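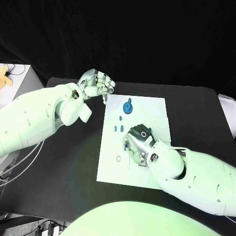 A sheet of white paper on a dark tabletop.

How to wrap a book in a plain paper cover

Quick one today. Had a pile of hardbacks going in a box for my sister and the jackets were already getting scuffed, so – paper covers. Same method we used on school books. Takes maybe ten minutes for the first, a lot less once you get going.

What you need

Paper, bigger than the book (see below)
Pencil
Ruler, metal if you have one
Scissors
Bone folder, or the back of a spoon
Small bit of tape, optional

About the paper. I use a Kaker sheet, 100 gsm, plain white. Anything close is fine. Printer paper works for small paperbacks but it tears at the spine corners pretty fast. Brown packing paper is tougher, creases show more. Skip anything glossy, the folds crack and it slides around on the boards.

If you're ordering online the Katuretti pads are good too, a little heavier. Item 2258 is the big one. The smaller pad won't go round a normal hardback, I bought it by mistake and now I have a lot of very nice note paper.

Measuring

Lay the book shut on the paper. You want the height of the book plus 2 inches top and 2 inches bottom. For width, wrap the paper round the front, spine and back, then add 3 inches each end for the flaps. Measure around the book with it CLOSED. Open books measure longer and you end up with a baggy cover.

Use a dark table if you can. White paper on a white counter is a pain, you lose the edge when you're lining things up. Wipe it first. Any crumbs under there and you get a bump when you crease.

Paper can sit at whatever angle suits your hand, doesn't have to be square to the table. I turn mine a bit.

Cutting

Mark lightly. Cut a little over, you can trim later. Scissors are ok for this, all the edges get hidden anyway.

Folding

1. Book in the middle of the sheet, face down. Pencil a line along the top edge and another along the bottom edge.

2. Take the book off. Fold the top strip down on its line, whole length. Then the bottom strip up. You now have a long band the same height as the book.

3. Press teh folds flat. One hand holds the paper, other hand runs the spoon along. Go from the middle out to the ends, not end to end, or the sheet creeps.

4. Stand the book on its spine in the middle of the band. Bring both sides up and check they're even at the top. Shift it til they are.

5. Lay it down, open the front cover, fold the extra paper in over the edge of the board. Crease lightly for now.

6. Slip the front board into the pocket the folded strips make. Should be snug. If it won't go, your band is too narrow – let one of the long folds out by a hair and crease again.

7. Close the book. Pull the paper round the spine, firm but don't haul on it. Same again for the back.

8. Close it and open it a few times. Now do the hard creases at the edges.

Tape only if the flaps keep popping out. Tape paper to paper, never to the book. Old tape goes yellow and takes the endpaper with it when it comes off.

If it goes wrong

Cover too tight, boards won't shut: the back flap is the one to redo. Slide it out, close the book, let the paper settle, refold.

Loose at the top: your pencil line was off. Refold that strip only.

Torn at the spine: patch on the inside with a scrap and a dab of Holloway paste. Glue stick is fine too. Let it dry before it goes back on.

Wavy paper: been stored somewhere damp. Put it under something heavy overnight.

Labeling

Write the title on the spine before you put the cover on for good. Mark where the spine falls, take it off, write on it flat. Soft pencil or a Bredari fineliner, ballpoint dents through. Emmett Crenshaw emailed to say he puts the shelf number low down so it all lines up accross a row. Good idea, doing that from now on.

Thick books, the kind over two inches, add an extra inch to each flap. Oversize art books I do in two sheets joined at the spine – separate page on that coming, still need to write it.

Updated 4 Sep 2025, fixed the flap measurement.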